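2. Electing a council leader without a majority: the rules in Purnden and Forkasach
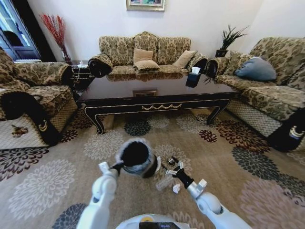
Last modified: 2019-08-11

Figure 1. Living room with patterned upholstered furniture and a dark coffee table.

In this section we describe the rules by which the two district councils elect their leader, and we look at what these rules mean for small parties. The literature on government formation deals mostly with national parliaments. The councils in our study are much smaller, their members know each other for many years, and the same persons often sit together in the boards of the water company or the school district. For this reason we do not take over the usual models without change. We first present the formal procedure, then the informal practice as we understand it from the minutes and the interviews, and then the case of the April vote in Purnden, on which the rest of the paper depends.

2.1 The formal procedure

Both councils use a procedure in several rounds. In the first and in the second round a candidate needs the votes of more than half of all members. It is important that the law says "all members" and does not say "all members present." A member who stays at home has therefore the same effect as a member who votes against. In the third round the requirement becomes lower, and the candidate with the most votes is elected. The ballot is secret in each round.

The text of the law leaves open one question, and this question has caused long discussion among lawyers. If there is only one candidate in the third round, must he or she receive more yes votes than no votes? Or is one single yes vote enough? The Forkasach council has answered this in its standing orders: votes against are counted, and a candidate with more no than yes is not elected. The Purnden council has no such rule. Its legal office has written two opinions on the matter, and they do not agree with each other. The older one says that no votes have no meaning in the third round. The newer one says that an election always requires the possibility to reject. Both opinions are still cited in the council, usually by the side which they help.

New candidates may be proposed before each round. In Forkasach a proposal must be handed in before the session is opened, and it can be withdrawn at any time. In Purnden it may be made orally from the floor, directly before the ballot papers are given out. We come back to this difference, as it has more weight than it seems at first reading.

The law gives no time limit between the rounds. Forkasach normally holds all rounds in the same evening. In Purnden the chair may interrupt the session if a party group asks for it, and the chair decides alone how long the interruption lasts.

2.2 Informal practice

The written rules explain only a part of what the councils do. In both places there was for a long time an understanding that the largest group proposes the leader and that the other large group at least does not put up an opponent. Our interview partners call this "the custom." It was never written down. Some members of the younger groups told us that they learned of it only when they broke it.

The custom worked as long as two groups held nearly all seats. With the entry of the citizens' lists, and later of the Lulach Alliance, this was no longer so. The Alliance takes its name from the Lulach valley, where the plan for a new waste site brought many people into politics who had before no contact with any party. In its first election the Alliance received 1,973 votes in the Purnden district, enough for a small group in the council. All the other groups declared before the election that they would not form a coalition with it. They did not say, and probably did not think about, whether they would accept its votes in a secret ballot.

This distinction is central for us. A coalition is an agreement between groups, and each side can refuse it. A vote is given by a member alone. A candidate cannot prevent that somebody votes for him or her. The candidate can only decide, after the result is read, whether to accept the election. In the minutes we find no sign that any group in Purnden had discussed this second decision in advance.

2.3 The April vote

After the last council election no two groups which were willing to work together had a majority. The talks went on for many weeks. The former leader stood again, supported by a minority agreement of three groups, and it was expected that he would be elected in the third round at the latest. In the first and the second round the Alliance put forward a candidate of its own, who had never sat in the council. The opposition groups of the center abstained for the most part.

Before the third round the smallest group in the council proposed its own chairman, orally and from the floor. The former leader was also a candidate, and so was the candidate of the Alliance. When the papers were counted, the Alliance candidate had no votes at all, not even from the group which had proposed him. The chairman of the smallest group was elected with a lead of one vote. He was asked if he accepts, and he said yes.

The minutes record these events in less than one page. The regional newspaper printed a longer report, and the archive of the Kuzmenko Foundation holds a recording of the session, which we could use with permission. On the recording the time between the question of the chair and the answer is short. We do not draw conclusions from this, although several interview partners did so.

The reactions outside the council were strong. In the evening a crowd came together before the town hall, and the regional newspaper gives its size as 500 persons. The regional offices of two parties asked the new leader to step down. He first refused, with the argument that he had made no agreement with anybody. Later he gave up the office, but remained in charge until a new vote could be held, as the law requires. In this time he had no deputies, and the council passed no budget measures.

2.4 Three readings of the vote

Our interview partners understand the April vote in different ways. The first reading is that it was an accident. Those who hold this view say that the smallest group only wished to offer its voters a candidate from the center, and that it did not expect to win. The second reading is that there was a plan, known to a few members in two groups. The third reading, which we find most often among the staff of the council, is that the possibility was known to everybody and that each group believed another group would prevent it.

We cannot decide between the first and the second reading with our material. The ballot was secret, and the statements made afterward are naturally colored by what followed. For the third reading there is more support. In the preparatory meeting of the group leaders, the case of a strategic vote by the Alliance was mentioned once, and the next item on the agenda was then called. The minutes of this meeting do not say who mentioned it.

2.5 Comparison with Forkasach

In Forkasach the distribution of seats was similar, and the Alliance was also present there. Yet a similar result did not occur. We see two possible causes in the rules. As proposals must be handed in before the session, all groups know before the first ballot who may stand in the third round. And as no votes count when there is one candidate only, groups of the center have less reason to put up somebody of their own simply to make the result look more regular.

One may object that the members in Forkasach are also different persons with different habits. This is correct. In our survey of current and former members of both councils, to which we received 73 complete answers, the members from Forkasach reported more frequent contact between the groups outside the sessions. It is therefore possible that they would have avoided the problem under the Purnden rules as well. The survey was made after the April vote, and this may have influenced how members in both places describe their contacts.

We also note that the Forkasach rule has a cost. If a sole candidate is rejected in the third round, the law does not provide a next step. The council would have to begin again or to dissolve itself, and for the dissolution a two-thirds majority is necessary. So far this case has not happened. The legal office in Forkasach informed us that it has prepared a paper for it, which we were not able to see. In the next section we describe how the interviews were selected and coded.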